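The quiet pleasure of a proper floor

My grandmother's kitchen had a chequered floor, cream and brick red, and I learned to play hopscotch on it before I could tie my shoes. I've been mad about patterned floors ever since. I look down in churches, in chip shops, in the entrance halls of dentists. Friends who walk anywhere with me have learned to stop when I stop.

So when I heard that a flat in the old mill building at Zadwood still had its original tiles under two layers of carpet and one of lino, I was on the train by half past seven in the morning with a flask and a pair of kneepads.

The flat belongs to Ratree Saithong, who restores floors for a living and bought the place, she cheerfully admits, without looking at the boiler. She had seen one corner of the hallway where the carpet had come away from its gripper rods, and that was enough. "I could see a red border and a bit of beige," she told me. "I thought, well, I'll be cold but I'll be happy."

She was cold. It took her from October until May to get the whole floor up into daylight, working evenings with a scraper, a steamer and an old bread knife. When the last of the lino glue was off she sat down with a pencil and marked every tile on squared paper. There are 1341 of them. Only 39 were cracked past saving, and 30 of those were in front of the sink, where generations of people had dropped saucepans.

What I love about a checked floor is how much work it does while asking so little of the rest of the room. Two colours close together, beige and tan say, will read as one soft surface from the doorway and then break up into squares as you walk in. Put a dark border round each square and the whole thing sharpens. Push the contrast further, to black and white, and you've got a floor that wants to be in charge (wonderful in a hall, tiring in a room where you're trying to eat breakfast).

The idea is very old, of course. Squares are easy to cut, easy to lay and easy to replace, and anyone with a bit of string can get them straight. Ratree keeps a builder's account book dated 1783 that she found at a house sale, and among the entries for lime and nails there's a note for "squares, two sorts, for the passage". Two sorts! I read that line over and over on the train home.

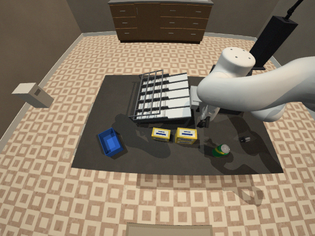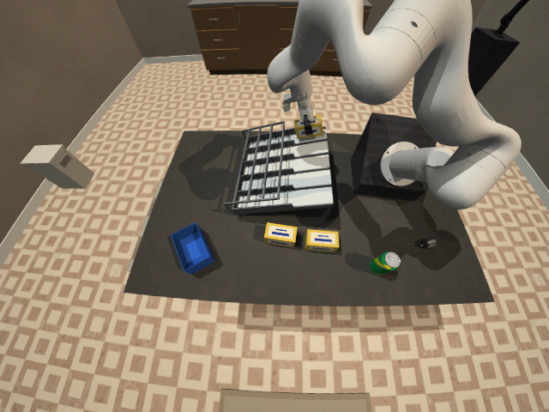
Should the pattern run straight or on the diagonal?

Straight is easier to lay and wastes fewer tiles, and it suits most square or nearly square rooms. A diagonal makes a narrow hallway feel wider, but you'll be cutting a triangle for almost every edge, so buy extra.

Ratree is firmly in the straight camp, though she'll do a diagonal if the client brings biscuits. Her own replacements came from Galang, a small pottery two valleys over that still presses tiles by hand and will match a colour from a broken piece sent in the post. The first batch came back too pink. The second was so close that I had to get down on the kneepads and feel for the sharper edges.

For cleaning she uses warm water, a soft brush and a plain soap called Bestico, and she gets quite fierce about anything stronger. Vinegar is banned from the flat except on chips. Sealing is a longer argument. She tried a wax from Pruvodis on six tiles behind the door, left it over the winter and liked it enough to do the hall. The kitchen she has left bare, and it has already picked up a faint ring from a teapot, which she showed me with real pride.

Before I left she lifted one loose tile by the window and turned it over. Pressed into the back, small and perfectly clear, was somebody's thumbprint. She's going to bed it back down this week, print and all, with the new mortar kept well clear of it.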